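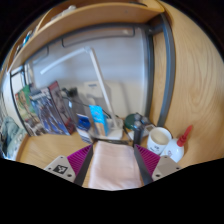
Durnance Robotics Support > Hand-Held Grippers > Maintenance

March - by Evangelia Gkikas

Replacing the Finger Inserts and Contact Strips

This procedure applies to the two-finger hand-held gripper with ribbed magenta inserts. Inserts are to be inspected every 100 hours of use and replaced when a rib has split or a contact strip has lifted.

Removal

1. Open the fingers fully and lay the tool on a folded cloth.
2. Loosen the screws on the left mounting plate, then the right. Keep the two sets apart.
3. Draw each finger forward off its plate. Do not pull on the ribs.
4. Peel the dark gray strips from the facing sides and wipe off any adhesive.

Fitting

5. Press the new strips on from the base toward the tip.
6. Seat each finger and start all screws by hand before tightening any of them.
7. Close the fingers slowly. The tips should meet evenly - if one leads the other, loosen that plate and repeat step 6.

Keep solvent away from the square marker on the left plate. A scratched marker must be replaced and the tool calibrated again under Procedure 29.

Record the work in the tool log and send worn parts to Otis Holloway at the Ditcombe workshop.

This site uses cookies to remember your settings. Accept | Manage preferences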